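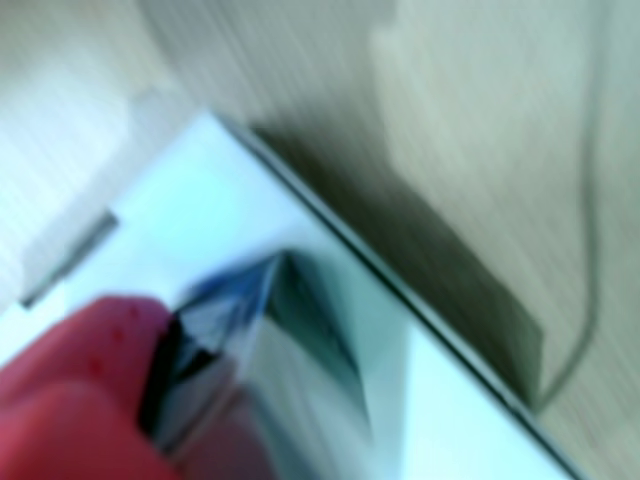
Photo: Shayne Henare

I've been after a decent desk for my back room for ages, and I finally caved and ordered the Faulkner from Wovow. It was 393 on sale, down from 549, and I'd have been pretty sore at full price, so watch for the October markdown if you can wait!

Delivery came from the Gaststead warehouse in one very heavy carton. They say 30 minutes to put together. It took me 45, mostly because two of the leg bolts look identical and aren't (the longer ones go at the back – page four, tiny print). Once it was up, though, no wobble at all, and I lean on things.

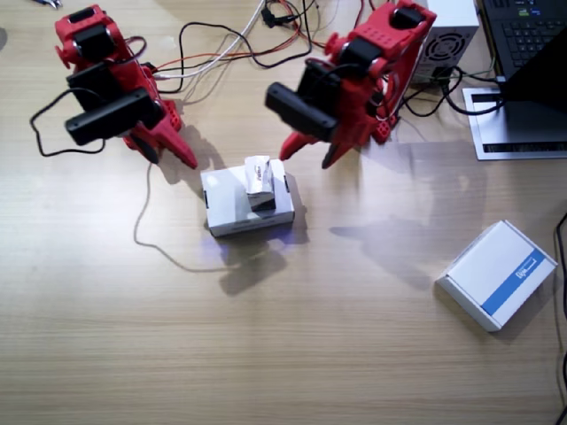 My big worry was the color. My old desk from Drerkthorpe was so dark that every crumb showed, and the room felt like a cave by four in the afternoon. I wanted pale, and pale is what I got, with a fine grain running sideways that still shows up under bright light. A white cardboard box sitting on it stands out just enough, so I don't lose my mail the way I feared I might.

Gripes? The underside is rougher than it should be, and I snagged a sweater on it the first evening. I went over the spot with a bit of sandpaper. Also, no cable hole, so my lamp cord just hangs off the back.

Four stars from me. I'd buy it again at the sale price, and my sister is already eyeing the smaller one.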